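The gripper weighs less than a bag of sugar, and you still feel it in your wrists

Interview, 28th February

The first thing you learn on a visit to the demonstration group at Adisura is that folding a T-shirt is harder than it looks. I had two hand-held grippers, one for each hand, and a plain gray shirt on a table. I squeezed, lifted, lost a corner, grabbed it again, and ended up with something my mother would have shaken out and started over.

"That was a good one," said the engineer who had lent me the grippers. She meant it. "You dropped the corner and you went back for it. We love that. If every demonstration is perfect, the robot never sees what to do when the corner gets away."

She has been teaching robots by showing them things for most of her working life, and she talks about it the way other people talk about a garden. We sat down for what was supposed to be half an hour and stayed until the building's lights started switching themselves off.

Her group teaches in two ways. In the first, a person sits at a station and drives a robot arm from a distance, with a smaller copy of the arm to hold and move. The big arm follows. Their station is called Lorneck, after the street the old office was on, and it is bolted to a table at the far end of the lab. In the second, there is no robot at all. A person carries the grippers, a camera rides on each one, and the work is done by hand wherever the work happens to be.

"People ask me which is better, and I change my mind every July," she said. "With Lorneck, everything you record is something the arm can do, because the arm just did it. You can't cheat. You can't bend your elbow in a way it doesn't have. But it's slow, and you're stuck in the lab with our table and our lights, and after a few weeks the robot is a genius at our table."

And the hand-held kind?

"Oh, it's so much quicker! You get a feel for it in an afternoon. And you can go to people's homes, which changed everything for us. Every home has a different bed. Every bed has a different sheet on it, and half of them have flowers all over, and there's a blanket shoved to the back. I couldn't make that up in a lab if I tried. I did try. We bought a whole lot of bedding once and it still looked like a store."

I asked what she looks for when she watches a recording. She pulled her chair around to the screen and scrubbed through a few without saying much, stopping now and then to point at a fingertip.

"The moment before the squeeze. That's where all the teaching is. Anyone can see the fingers close. What I want to know is why they closed there, on that bit of cloth and on no other bit. A person's hand has already decided by then. You see it slow down a little, it turns, it comes in from the side. If the demonstrator rushes that part, the robot learns to rush it, and then it grabs air."

She has strong opinions about rushing. New demonstrators get 50 tries at one simple thing before they are allowed to do anything else, and for most of them the early ones get thrown away. Some people come in fast and confident and have to be slowed down. Others are so careful that the robot picks up the hesitation along with everything else.

"We had a policy once that would stop over the cloth and hover. Just hang there. We looked for a bug for two weeks. Then I watched the recordings and it was me! I was hovering. I was thinking about lunch or whatever and my hands stopped, and the poor thing had learned that you're supposed to stop and think about lunch."

Clothing is what she most wants to talk about, and jackets above all. Towels, she says, are a warm-up. A towel has four corners and they all look alike. Shirts are harder. A padded jacket is where it gets interesting for her, with its sleeves that spring back and its shell that slides over the filling.

"You fold the sleeve in and it sort of breathes out and lifts up again. You can't flatten it and you shouldn't try. What you learn to do is pick up a good edge, somewhere with a seam, where there's something for the fingers to hold. If you pinch the middle of a panel you get a handful of puff and it slips right out."

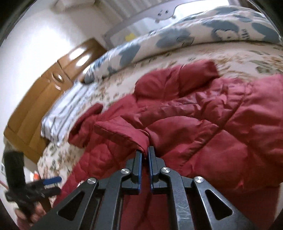

Adisura Demonstration Learning Group: Household Tasks

"See the flap?" she said, tapping the screen where the tips of the gripper met the red fabric. "It comes to a point, it's folded, there's a stitched edge on it. I'd be so happy with a robot that picked that out by itself, with all those other folds to choose from. And there's the sleeve up behind it, bent over, all puffed up."

I asked about the blue pads inside the fingers. She laughed and said I had found the part they argue about most. The pads have to hold on to slick fabric without snagging it, and they have to be the same on the hand-held gripper as on the robot. If the two don't match, the robot does what the person did and gets a different result. The group has been through several materials. The present one came out of a side project called Rullent, which was meant to be about picking up fruit.

"It was terrible on fruit," she said cheerfully. "Great on nylon."

Two hands bring their own trouble. One gripper often has to wait, holding something still, while the other one does the visible work. Demonstrators find that dull and let the waiting hand drift. She teaches them to think of it as the hand that is doing the job, and she'll make someone repeat a fold if the quiet hand has wandered.

The full clothing set now holds 2,617 demonstrations that passed her review. She has watched all of them, many at double speed, with tea. I wondered whether that was a good use of an engineer, and she didn't take offense.

"I think it's the best thing I do. You can count successes with a script, sure. But you don't find out that everybody left-handed starts from the collar unless you sit and watch. I didn't know that! Now we ask for left-handed people on purpose."

What about driving the arm from far away, I asked. Is Lorneck going to gather dust?

Not at all, in her view. They use it for correcting. The robot tries a fold by itself, and a person sits at the station with their hands on the small arm, ready. When the robot heads for the wrong bit of cloth, the person takes over for 3 seconds or so, puts it right, and lets go. Those short rescues are saved and go back into the training. She thinks a handful of them can be worth a whole day of fresh recordings, though she was careful to say that this was her own hunch and that a colleague at the Sutherland building down the road would tell me the opposite.

She let me try that too. The small arm has a pleasant, slightly heavy feel, like moving your hand through water. The robot reached for a sweatshirt, went too far over, and I nudged it back toward the hem. Then I let go and it carried on without me. I'll admit I made a noise.

"Everyone does," she said. "I still do when it's a new garment. You showed it something and it's going off to do it. I've been at this a long time and I don't get tired of that part."

She doesn't pretend the robots are close to doing anybody's laundry. Dark clothes on dark sheets still give them trouble. So do hoods. Zippers she described with a word I was asked to leave out. A sleeve that has been pulled inside out is, for now, a job for a person, and the group is only starting to record how people deal with one.

"It's lovely to watch, though. You reach in, you find the cuff, you pull. Try to say out loud how you know where the cuff is. I can't. So I'd better show it."

She was packing the grippers into their case by then, one on each side, with a strip of foam between them. The next home visit was in the morning and she wanted fresh batteries in both.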